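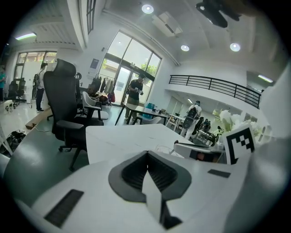

Chair by the white table, on the green floor.

Castors for mesh chairs: soft tread on everything, or match to floor?

nlayug
Posted May 10, 2022
We are replacing castors across the Girville building and I would like to settle on one type before I place the order. The stock is mostly high-backed mesh chairs on five-star bases. Floors are mixed: sheet vinyl upstairs, short-pile carpet tile in the two meeting rooms, painted screed in the stores. People move chairs between all of them, whatever the signs say.

Existing castors are hard nylon. The upstairs vinyl shows tracking at every desk position, dull arcs with fine scratches in them. The supplier, Pamberg, suggests soft tread everywhere. My concern is rolling resistance on the carpet tile. Total is 564 castors including spares, so I only want to do this once.
Nestor Layug

gpichon
Soft tread everywhere. We had the same argument and the carpet objection came to nothing. On short pile over a hard backing the wheel barely sinks. Long pile with underlay is another matter, but you have not got that.

Check the stem before anything else. Ours were a mix of two diameters even though the chairs had been bought as one batch.

tledesma
Disagree with the above. Hard tread for soft floors, soft tread for hard floors. That is what the two types are made for. If people drag chairs between rooms, fix chairs to rooms. Colour-code the bases.

A soft tread on carpet also picks up fibre at the axle faster, in my experience. You end up cutting hair and thread out with a blade every few months.

gpichon
Fibre gets in at the gap between wheel and housing. The tread material has little to do with it. Your old ones probably had a tighter housing.

And colour-coded bases last until the first large meeting.

nlayug
Measured twelve stems this morning. All the same, grip ring type, so no problem there. I did find that four castors had lost the ring and were only held in by the weight of the chair. They drop out when you lift it.

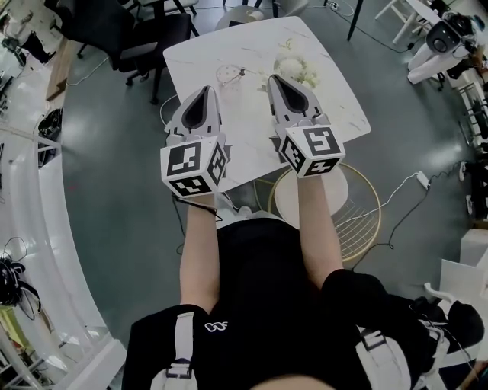 On moving between rooms: I am not going to police it. The furniture list says which chair lives where and it was wrong within a week of being written. Whatever I buy has to cope with all three floors.

The other question is braking. Some castors are offered as braked when unloaded, so the empty chair does not roll away. Is that worth having on vinyl?

mgallegos
Yes on smooth vinyl, if the floor has any fall. Sit down on the front edge of an unbraked chair with good bearings and it goes backwards. With the unloaded brake it stays put until your weight is on it. The drawback is that people who shove an empty chair under the desk will drag it with the wheels locked, and that marks the floor more than rolling does.

Do not mix up the two kinds. There is also braked when loaded, meant for stools and for chairs that should not move while someone is in them. The part codes often differ by a single letter. I had 200 of the wrong sort delivered once and it was my own typing.

tledesma
Agree on the drawback. I would leave the brakes off and live with it.

rutilio_t
Nobody has asked about the state of the vinyl itself. If the arcs are scratches with dirt in them, new castors will stop them getting worse but will not remove anything. Clean a small patch with a neutral cleaner and a white pad, let it dry, look at it from a low angle. If it is still dull you have worn through the surface finish and need to strip and reseal that area before the new castors go on.

Also grit. A soft tread holds grit. If the stores are dusty screed and chairs come up from there, you are carrying abrasive onto the vinyl and pressing it in. A mat at the stores door will do more than either castor.

gpichon
Fair point about grit. It does embed. You can see it if you run a thumb round the wheel.

nlayug
Tried the patch test at two desks. One came up well, the other is still dull, and that one is by the stairs where the stores chairs come in. Mat is on order.

Current plan is soft tread, unbraked, everywhere except the two meeting rooms, where I will fit half and half and compare after October. Tiburcio gets his hard tread on carpet, at least on one side of the table.

tledesma
Fine, but log which chair has which. Write it under the seat, since the base can be swapped. And pull each one out at the end and weigh the fluff if you want a proper answer.

mgallegos
Ask Pamberg for a sample set of five first. Fit them to the chair that gets the most use and give it a fortnight. Tread hardness varies a fair bit between makers even when the listing just says "soft".

nlayug
Sample set requested. Will post the stem and wheel measurements when they arrive.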